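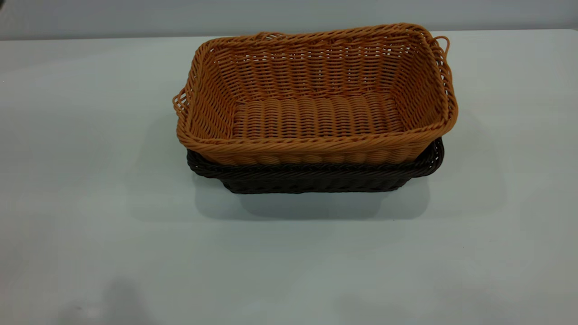 Nesting Baskets, Perkow Range

Perkow says these save 500 square inches of shelf. I have my doubts — two baskets stacked still take up the room of the bigger one, and you can't fill both. The tan one does sit neatly in the dark brown one, I'll give them that.

The weave imitates rattan and looks plastic to me. I like the twisted rim. The small loop handles I wouldn't trust with 24 jars of anything.

More from the Atinga shelf on Monday.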